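Bukley Handheld Gripper: Demonstration Units and Open Day Program

Posted February 4, 2018 by the Warlow product desk

Filed under: Handling Equipment / Grippers / Demos

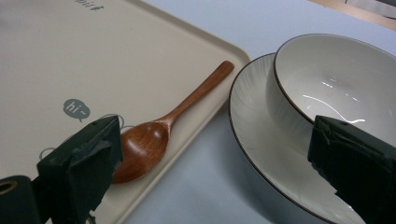
The Bukley is a two-finger parallel gripper for light tabletop work. It is supplied in a handheld version, used to record how a person picks things up and sets them down, and in a flange version for mounting on an arm. Both use the same fingers and the same pads, so a grasp worked out by hand can be tried on the arm without changing the contact surfaces.

The handheld version is the one most visitors ask to try, and it is the main item at our open days in the Verbruggen building. Tableware is the standard demonstration load. A wooden spoon lying on a tray and a white bowl standing on a plate call for two different grasps, and an operator can go from one to the other without leaving the table.

What is demonstrated

Session one covers thin objects. The operator closes on the handle or the neck of a spoon, lifts it clear of the tray and lays it down again at a different angle. The fingertips have to come down close to the surface before closing. Visitors who approach too steeply usually push the spoon along the tray, and the session leader will suggest a flatter wrist.

Session two covers rims and walls. One pad goes inside the bowl and one outside, and the bowl is lifted off its plate. Glazed ceramic is slippery against bare plastic, and the covered pads are used for this part. Light wrinkling in the covering does not affect the lift. Loose edges do, and should be pressed down or the covering replaced.

In session three the same objects are handled by an arm with the flange version fitted, running on the Skarness controller. The arm repeats fixed positions only. It does not search for the object, and if the bowl has been moved it will close on air. We leave this in the program on purpose – buyers should see what the gripper does and what has to come from other equipment.

Specifications

Fingers: 2, parallel motion
Opening between pads: up to 61 mm
Pads: replaceable, covered or bare
Spare pads supplied: 6
Drive, handheld version: manual trigger
Drive, flange version: electric, through the Skarness controller

The opening figure is measured with bare pads. Covering reduces it slightly, depending on how many layers are applied and how the corners are folded.

Attending a demonstration

Groups are limited to six people per table. Sessions run back to back, and visitors may stay at the table between them to handle the equipment. Long sleeves should be rolled up for session three. Visitors are welcome to bring their own objects, provided they are dry, free of sharp edges and narrow enough at some point to fit between the pads.

The flange version will not be available for loan until September. Handheld units can be borrowed now, with the spare pads included – please return used pads with the unit so that wear can be checked.

We use cookies to remember your region and language settings. By continuing to browse this site you accept their use.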